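ok kitchen counter reset thread, doing this in 6 posts or however many it takes bc I have a kettle on

1/
so the stretch of counter between the stove and the sink has been a dumping ground since January. mail, rubber bands, the good scissors, the bad scissors. I cook every night and I was working on a patch of counter the size of a paperback. enough

2/
rule I stole from Tamara Chiriac (used to run the prep side at Hanard, now just bosses me around over text): tools live where your hand already goes. Not where they look nice. I reach right for a spatula every single time and mine were in a drawer on the LEFT. for years

3/
everything out onto the table. everything. I had 7 spatulas. seven. two of them had melted corners and one was from a Hando starter set I got when I moved into my first apartment, handle so loose it spun. kept the ones I really use, the rest went in the donate bag or the trash depending on how sad they were

4/
crock situation. I had a big ceramic one, pretty, weighed a ton, and it ate small tools. you'd drop a short one in and it was gone. so it's a flower vase now and I went smaller. the red cup does the job — red spatula in there, blue utensil next to it, handles up so I can grab without looking. clear-ish square container right there with it

also my little wood block with the slot in it. pale, smooth, has a small round hole drilled in the top too. I stand recipe cards in the slot. got it in a box of odds and ends at the Kanaujia sidewalk sale and it's the best thing I own, fight me 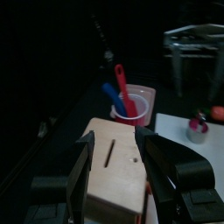 5/
recipe cards, since 3 of you already asked. yes paper. yes I know about phones. my phone goes to sleep right when my hands are covered in egg. I copy whatever I'm making that week onto index cards, big letters, stick one in the slot, done. Tuck the rest behind the flour. if a card gets splashed I rewrite it and usualy fix the thing I always get wrong anyway (less salt in the lentils. every time)

6/
wiping down. I don't have a fancy method. warm water, dish soap, old t-shirt. the wood block gets a barely damp cloth and then a dry one, don't soak it. plastic stuff goes in the sink with everybody else. the bottom of your utensil cup is disgusting btw, go look. crumbs and some kind of glue

7/
ok it's more than 6, sorry. things that got kicked off the counter:
toaster (goes in the cabinet, comes out for toast, I will survive)
the mail (basket by the door)
a candle that smelled like a dentist
the Otance spice rack I bought for 300 off secondhand points on the swap app and then never once put spices in. it blocked the outlet the whole time

8/
what stayed: cutting board, salt, oil, the cup, the container, the block. that's the list. if something new wants to live there somthing else has to move out. 5 days in and it's holding, mostly. there was a banana incident

9/
Tamara wants it noted that she told me to do this last year. noted. she also says the salt should be on the other side of the stove — trying it this week, will report back

kettle's screaming, gotta go. post your counters, I want to see the messy ones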